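Leap day!
2/29/20 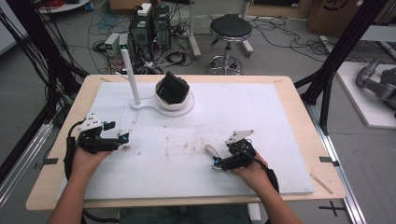 The big white board on the table, smudges and all.

An extra day in the year and I spent nearly all of it on the walk plan, which made me very happy indeed. I've wanted to do the Grilisside path end to end for ages, and now it's really going to happen, in March, all 100 miles of it! Ten days of walking, with a night at the Carvalho guest house right in the middle (they do a proper cooked breakfast and they've got a drying room, bliss).

The highest bit comes on day 7, up over the shoulder at 2,766 feet. I keep going back to that part of the map. The lines are so close together they nearly touch, and then on the far side it all opens out into one long green valley with a river wandering down it. I can't wait to see it for real.

Did a practice walk before lunch with the full pack on. Wind like anything along the ridge and my left boot is still rubbing at the heel, so thicker socks next time. But oh, the larks! And the first primroses down by the stile, a whole bank of them, weeks before I'd have thought to look.

Soup and cheese on toast when I got in, then I weighed everything again. The second jumper is going back in the drawer. The flask stays, I don't care how heavy it is.

Still to do: book the last two nights, find the blue hat, ring about the bus home.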